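Gitance Table Care – Frequently Asked Questions

Last updated 22 July 2024

Can I really put food straight on a white tabletop?

You can. Whether you should depends on the food. A piece of fruit in its skin is fine. Anything cut, peeled or sauced is better off on a plate, whatever the brochure for your table told you. "Stain-proof" is a sales word and we don't use it.

What stains worst?

Going by the mail we get: turmeric, beet juice, red wine, then ketchup. Ketchup is overrated as a villain. Fresh, it wipes off with a damp cloth. Left for 24 hours it can leave a pink ring, mostly from the drip that runs down the neck of the bottle.

So should the bottle go on a plate?

Yes, and this is one of the few old habits we'd defend. A large plate in the middle of the table catches the drips and goes in the sink with everything else. You don't need the Nustard bottle tray we are often asked about. We tried one. It's a small plate with a higher price. 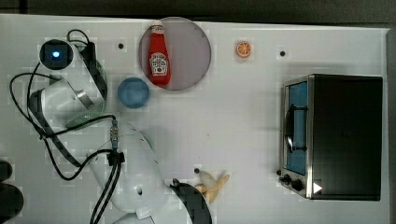

If you use a plate this way, check the underside once in a while. A sticky foot ring does more harm than the bottle would have done, and it gets slid around all week before anyone looks.

Does banana mark a white surface?

The fruit wipes up. The peel is more of a nuisance, as the inside can leave a brown smear once it has sat and dried. Warm water and a drop of dish soap, left on for 6 minutes, has been enough every time we've had to do it.

What about a small bowl for scraps?

Handy if you empty it. Most people don't, in our experience, and then it's a bowl of old peel.

Do the "magic" sponges work?

They work by sanding. On a glossy top you will see a dull patch sooner or later, usually right where you eat. We know the packet says otherwise.

Is Keskin spray worth buying?

We can't find anything it does that dish soap doesn't. It smells nice.

I read that Sekex coating lasts for years. True?

Ours started to wear in December, 6 months after we put it on, and that was on a table used by two people. Yours may do better – we'd be happy to hear it, with pictures.

How many of these questions come from real readers?

All of them, shortened. We have had over 2,606 messages through the contact form, and a good share ask about ketchup.

My stain isn't listed.

Try soap and water first, then write to us. Please say what the top is made of, if you know.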